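Pathirana Street swap shelf is staying put, and it's getting bigger

14 June 2024

Good news for anyone who has ever opened a kitchen cupboard and found five jars of the same chutney: the food swap shelf on Pathirana Street has been given another year in the old ticket office, and we get the back room too! I've been dropping things off there since it opened last October (and taking plenty home, let's be fair), so I went along to the meeting on the lease expecting the worst. I'd even written a little speech. I never got to use it, and I'm only slightly sad about that.

The building belongs to Wosutar, the property people, and the old agreement was due to run out at the end of this month. There had been talk of turning the place into a phone repair shop. Dilani Amarasinghe told the meeting that Wosutar had signed the new papers that afternoon, same rent as before, with the back room thrown in for an extra $14 a month. The cheer was loud enough to set off the dog next door.

If you've never been in, it works like this. You bring food that's sealed and in date, you put it on the shelf, and you take what you'll eat. There's no sign-up and no minimum. Some people only ever bring, some people only ever take, and most of us do a bit of both depending on the week. A notebook hangs by the door so you can write down what came in, and Rajitha Amarasinghe has been typing it all up at home. By his tally 3587 items have gone across the shelf so far, and 1859 of those were canned goods. I would have guessed pasta. I would have been very wrong, although pasta did come second.

The back room is going to hold a fridge, which is the part I'm most excited about. Up to now anything chilled has had to be turned away, and it's a miserable job telling someone with a bag full of good yogurt that you can't take it. Sunil Kanagaratnam has been offered a secondhand fridge by the Stadine Bakery and just needs two strong people and a van to get it across town. It's tall, he says, and the bakery stairs have a turn in them – so measure twice. Bread will go in the front as usual, on the low rack under the window.

There was a bit of grumbling about the hours, and fair enough. Right now the door is open 10 to 4, and if you work days that's no use at all. Starting next month it'll stay open until 7 on two evenings, and a key rota is going up in the window for anyone who can cover one. I've put my name down for 18 July, so if the lights are off that night you'll know who to blame.

Please do keep the cans coming, especially beans and fish. Tomatoes we could build a wall with. 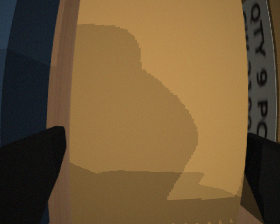

Nusrat Miah wrote in to ask whether home-canned food could be allowed now that there's more room, because her plum trees are about to go wild again and her family can't face another winter of jam. Sadly it's still a no – store-sealed only, for the second year running – but she's welcome to bring the plums themselves, and I'll be first in line for them.

The fridge move is planned for the end of the month. If you have a van, leave a note in the book by the door with your number.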